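스타보식 자동화연구동 공개의 날 자주 묻는 질문

2월 | 글: 대외협력실 키리 타휘리
댓글 4 · 공유 20

스타보식 자동화연구동은 컴퓨터 분해 및 조립 자동화 연구를 일반에 공개합니다. 방문 전에 다음 사항을 확인하여 주시기 바랍니다.

누가 참가할 수 있습니까?
사전 등록을 마친 분은 누구나 참가하실 수 있습니다. 전체 정원은 400명이며, 만 14세 미만은 보호자와 동행하여야 합니다. 단체 방문은 학교 또는 기관 명의로 신청하여 주십시오.

시연은 어떻게 진행됩니까?
1회 시연은 60분이며 회차별 정원은 20명입니다. 첫 회차는 오전 10시에 시작합니다. 앞부분에서는 예툰데 오비 책임연구원이 연구 목적과 작업 순서를 설명하고, 이어서 로봇팔 시연과 질의응답을 진행합니다. 시작 이후에는 입장이 제한됩니다.

시연에서는 어떤 작업을 볼 수 있습니까?
데스크톱 컴퓨터 본체를 대상으로 한 로봇팔 작업을 보실 수 있습니다. 측면 덮개를 분리한 본체를 작업대에 눕혀 놓고, 로봇팔이 위쪽에서 내부로 접근합니다. 작업대 전체를 보는 카메라와 로봇 손목 쪽 소형 카메라의 영상을 함께 제공합니다.

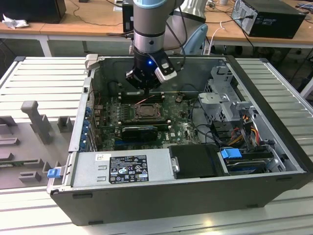 작업대 영상과 손목 쪽 근접 영상

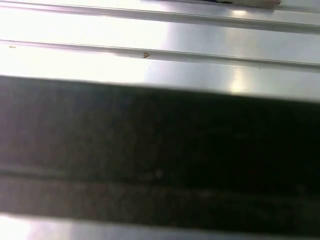 연구진은 금속 표면의 반사광이 근접 영상의 판독에 미치는 영향도 주요 과제로 다루고 있습니다. 관련 내용은 질의응답 시간에 문의하실 수 있습니다.

관람객이 로봇을 직접 조작할 수 있습니까?
조작 체험은 제공하지 않습니다. 바닥의 안전선 안쪽으로는 들어가실 수 없으며, 비상정지 장치는 담당 직원만 사용합니다.

사용하던 컴퓨터를 가져가도 됩니까?
개인 기기는 접수하지 않습니다. 폐기를 원하시는 경우 거주 지역의 수거 절차를 이용하여 주십시오.

사진이나 동영상을 촬영할 수 있습니까?
개인 용도의 사진 촬영은 가능하나 플래시와 삼각대는 사용할 수 없습니다. 동영상 촬영과 취재는 대외협력실의 사전 승인이 필요합니다.

통역이 제공됩니까?
설명은 한국어로 진행되며 영문 안내문을 비치합니다. 수어 통역은 등록 시 신청하여 주십시오.

주차가 가능합니까?
연구동 내 주차 공간은 장애인 차량에 우선 배정합니다. 일반 차량은 컷브리지 공영주차장을 이용하시기 바랍니다. 정문까지는 도보로 400미터입니다.

등록을 취소하려면 어떻게 해야 합니까?
등록 확인 메일의 취소 링크를 이용하여 주십시오. 취소된 자리는 대기 신청 순서에 따라 배정하며, 회차 변경은 잔여석이 있는 경우에만 가능합니다.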